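Sondby Pantry Vocabulary
Read me first

Sondby is a word list for food and drink packages, made for people who write shopping lists, pantry labels and small inventory programs. It holds 410 entries in American English. Each entry has a short name, a longer name, a plural form and the kind of package the thing is normally sold in.

I started the list when I moved to a shared apartment and we could not agree what to write on the kitchen sheet. One person wrote "pop", another wrote "soda", and I wrote the word from my own language. The list grew from that sheet. Rainer Hellwig checked the plurals and removed many of my mistakes.

What is in the folder

entries.csv — the main list, one entry per line
packages.csv — the 26 package words (can, carton, pouch, jar and so on)
synonyms.csv — other words that point to an entry
notes.txt — my remarks on difficult cases, not in good order

Columns in entries.csv

id: a number, never used again after an entry is deleted
short: the name for a small label, at most 21 characters
long: the name for a printed list
plural: the form for more than one
package: must be a word from packages.csv
region: empty, or a short note such as "Midwest"

All files are saved as UTF-8 with commas between the fields. If a name contains a comma, the whole field is in double quotes. Please do not open the file in a spreadsheet and save it again without looking. My spreadsheet changed two of the ids to dates, and I found it only in March.

How the words were chosen

I took words from store flyers, from our own kitchen sheets and from two old cookbooks. When several words were in use, I kept the one that most of my readers understood and moved the others to synonyms.csv. "Soda" is therefore the entry, and "pop" and "soft drink" are synonyms. I know that some readers will not like this decision — you can exchange the words in your own copy and nothing will break.

Brand names are not included. If you need them, add a column at the end.

Package words

The package words gave me more work than the food words. A "bag" can be very small or can hold potatoes for a month. I use "bag" for all soft packages that are closed at the top and do not stand by themselves, and "pouch" for those which stand. "Can" is used for drinks and for preserved food, also where a British reader would say "tin". "Box" and "carton" are separate: a carton holds a liquid or eggs.

Multipacks are written with the small package, so a large bag with many small bags inside is recorded as "snack bag, small". 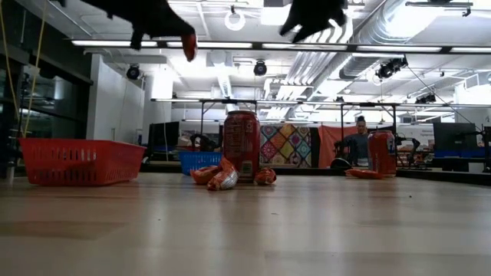

Fig. 1. Two "can" (soda) and four entries of "snack bag, small".

Known problems

The plurals of "hummus" and "granola" are left empty. Spices are covered badly, with many entries missing after the letter P. The region column is filled for only a few words and depends on what friends told me. Frozen food has the package word "bag" almost everywhere, also where "box" would be better.

Changes in this version

Added tea and coffee entries. Corrected the plural of "loaf". Removed double entries for "ketchup" and "catsup"; the second is now a synonym.

Use and corrections

You may copy, change and share the list, also in paid work. A mention of the name Sondby is welcome but not required. For corrections, please send the id, the old word and the new word on one line. I read them in the evening and normally answer within the same month.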